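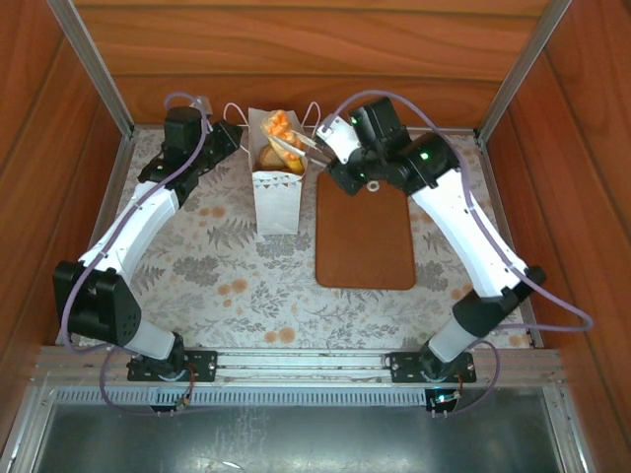 Behavior cloning is the simplest idea in this whole course, and I still get excited every time I teach it. You collect recordings of a person driving the arms through a task, you pair each observation with the action the person commanded, and you fit a network to go from one to the other. It is plain supervised learning, the same kind you did in your first machine learning class, with motor commands where the labels used to be. The trouble (and the fun) starts when you ask it to do something like our packing task, where groceries go into a paper gift bag. Look at how the right gripper has hold of the snack bag: it has the clear plastic pinched in its jaws and the whole thing tilted over the gift bag, with a bread roll already inside and showing just underneath. A small mistake in the tilt at this point changes everything that comes after it, and tonight's topic is what to do about that.

Lecture 9: Action Chunking for Two-Arm Imitation
Clamholm course notes, posted March 11, 2023

What you should have from last time

Last lecture we set up the notation. An observation o at step t is the camera images plus the joint readings from both arms. An action a at step t is a vector of target positions: 6 joints for each arm, plus an opening value for each gripper. The policy is a network with parameters theta, and we train it to make the recorded actions likely given the observations. If any of that feels shaky, go back over the first half of the Lecture 8 notes before you keep reading, since everything below leans on it.

The data is the Wimora packing set, which all of you now have access to. It holds 1870 demonstrations. Please don't make your own copy on the shared drive. It is big, and the loader reads it fine from where it sits.

Why one step at a time goes wrong

Picture a policy that looks at the cameras, predicts one action, executes it, and looks again. Suppose it is very good and its error at each step is tiny. After the first step the arm is slightly off from where a person would have had it. The next observation is therefore slightly different from anything in the training data, so the next prediction is a bit worse, and the step after that is worse again. This is compounding error, and you have met it before under the name covariate shift. In the worst case the total error grows with the square of the episode length. With a long episode that is a brutal bound.

There is a second problem, which I find even more interesting. People pause. When a person is driving the arms and lining up a bag over an opening, they often stop for a moment, think, and then continue. During the pause the observations hardly change, and the recorded action is "stay where you are." A single-step policy sees a still picture and learns to hold still. When it reaches that same spot at run time it holds still, which gives it the same picture again, and so it holds still some more. You will see this in the lab, and the first time you do you'll be sure the power has gone out on one of the arms. Check your predictions before you check the wiring!

Then there is disagreement between demonstrations. Some people bring a soft package in over the near edge of the opening and some come in from the side. Both work. Average the two at every step and you get a path that nobody drove, possibly one that goes right through a handle. A squared or absolute error loss will happily give you that average.

The chunking idea

Instead of predicting one action, predict the next k of them in one go. The network sees the observation at step t and outputs a(t), a(t+1), and so on up to a(t+k-1). You execute the chunk, then look again.

That's the whole idea, and I love how much it buys. An episode of length T now has T/k decision points, so there are far fewer places for errors to feed back into the input. A pause that fits inside a chunk stops being a trap, because the network has to predict what happens after the pause too. And within a chunk the motion tends to hang together, since the actions were all predicted jointly from the same view.

For our default setup k = 80. At the control rate we run, that is 2000 milliseconds of motion, or 25 milliseconds per step. Try saying "reach over, tilt, let go" out loud and you'll get a feel for how much can happen in that time.

The price is reaction time. While a chunk is running, the policy is not looking. If the bag slips in the jaws early in the chunk, the arm carries on with a plan made for a bag that didn't slip. So k is a dial with trouble at both ends: small k brings back compounding error and pauses, large k gives you an arm that moves beautifully toward something that has moved. I want you to develop taste for this, and the only way I know is to train several values and watch them run.

Blending overlapping chunks

You can get some of the reaction time back. Query the policy at every step, even though each query returns a full chunk. At step t you then hold several predictions for the same action: one made just now, one made a step ago, one made two steps ago, and so on back. Take a weighted average:

a(t) = sum over i of w(i) * a_i(t), divided by the sum of w(i)
w(i) = exp(-m * i)

where i = 0 is the oldest prediction still covering step t. Read that twice, because every year a good part of the class indexes it the other way around. With i = 0 as the oldest, the older predictions get the larger weights, and m controls how quickly new information comes in. A smaller m lets the new predictions count for more.

Note that this averaging is different from the averaging I complained about earlier. There we were averaging over different people's strategies. In blending we average one policy's predictions of the same moment, made from slightly different times, and those mostly agree. Mostly! If the policy changes its mind between two strategies halfway through, the blend will land in between, and you will see the arm hesitate over the opening. When that happens, plot the separate predictions for the gripper value. It is usually very clear from the plot.

Two arms, one action vector

We predict both arms together. You could train a policy for each arm, and it is tempting when one arm is waiting, as the left one may be while the right one places an item. I'd urge you not to. The arms share a workspace, and in the packing task their grippers come very close to each other above the gift bag. A joint action vector lets the network learn where each arm should be given what the other is about to do. An arm that waits is also doing something: it has to wait in a place where it won't be hit, and be ready for its next move.

One thing to watch in the loss. Gripper values live on a different scale from joint angles, and they matter out of proportion to their size. Normalize every dimension by its own mean and standard deviation over the training set. If you skip this your arm will trace a lovely path and then let go a little too early.

What carries over from soft packages

A block is easy to be smug about. You know its shape, so once you know the grasp you know where every corner is. A snack bag sags and shifts as it is tilted, and it can hide the opening from a camera. The gift bag is paper, with rope handles standing over the top where an item could catch. None of this is modeled anywhere in our system. The policy gets images and joint readings and must pick up what it needs from the demonstrations, which is why I keep nagging you to watch the demonstrations. Sit down and watch a good pile of them before you train anything. You'll notice habits in how people approach the bag that no loss curve will show you.

Evaluating

Validation loss is a poor guide to success on the arms. I have seen loss go up over the later part of training while the policy kept getting better at the task. Score rollouts by stage: grasped, carried over the opening, released, item fully inside. Write down the stage where each failure happened. A single success rate throws away exactly the information you need for choosing k.

Use the Uniyal scoring sheet so that we can compare across groups, and keep the starting layout the same for every policy you compare. Move an item by a few inches between policies and you are measuring the layout.

Lab notes

Brudon, our control package, runs the chunk buffer for you. Set the chunk length in your own config and leave the default file alone. Before a run, check that the cables along both arms hang clear of the joints and that the cloth is lying flat. Keep a hand near the stop button for the first few rollouts of any new policy.

For the lab, train single-step and chunked versions with the same network and the same data, then run the chunked one with blending on and off. Bring your stage scores and one plot of overlapping predictions from a rollout that surprised you. Write-ups go in the usual folder.

In April we move on to policies that can represent several strategies at once, which deals with the handle problem from earlier much more directly. If you want a head start, read the Lecture 10 notes up through the section on latent variables and skip the derivation for now. We will do it together on the board.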